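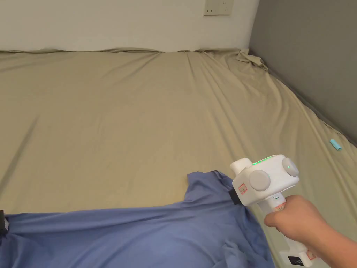

Who should pay for the washing of bed linen in supported housing? The landlord should, and the cost should sit within the rent and not be charged to the tenant by the load.

The question has come before the board of Pemthorpe Housing Association twice in recent years, and on both occasions it was put off. The proposal now under discussion would bring coin meters to the shared laundries in all of our supported schemes. I set out in this essay why I believe the proposal should be refused. The views are my own and do not bind my fellow board members.

Supported housing differs from ordinary letting in one plain respect. The people who live in it have been placed there, in most cases, at a point when they had little say over where they went. They arrive with few belongings. A tenant who has one set of sheets must wash and dry it on the same day, and must be able to do so when it is needed. A charge at the machine bears hardest on that person, while the tenant with a full cupboard can wait until there is a full load.

The case for meters was made by our finance lead, Pentti Turunen, in a paper circulated in January. It is a careful paper and deserves a fair reading. He notes that laundry costs have risen faster than rents, that some machines are used by people who do not live in the schemes, and that a modest charge would discourage waste. He also records that 1,393 loads went through the Hervieu Court laundry last year, a figure which he considers high for a building of its size.

I do not dispute the figure. I dispute what is drawn from it. Hervieu Court houses a good many older tenants and several who are unwell. Illness makes washing. So does a damp flat, and the association has accepted that the lower floors there are damp. It would be a strange policy that allowed the damp to remain and then charged people for dealing with its effects.

There is also the matter of what happens when people cannot pay. Pauline Bainbridge, who managed our Grasine Road scheme when it had meters, told the board that over 158 requests for help with laundry reached her office in a single year. Each one took staff time. Each one also required a grown adult to explain to an official why the sheets needed washing. Savings on paper should be set against both.

The stronger point in the January paper concerns outside use. Here a key fob system would do the job at less cost than meters — Fadime Avcı has obtained a quotation from Zundance, our present supplier, and it is well within the repairs budget. Tenants would keep open access and the doors would be shut to others.

Some colleagues hold that a charge, however small, teaches people to manage a household. I have never found this persuasive. Tenants who move on to their own homes will meet bills soon enough, and our support workers already help them to prepare for it. Clean bedding belongs with heat and light on the stairs, among the things a landlord of this kind should simply provide.

The board will return to the proposal at its next meeting. Tenants who wish to comment may do so in writing, or through their scheme manager, and comments will be placed before members in full.

Ha-rang Seo
Board member, Pemthorpe Housing Association
2024-02-03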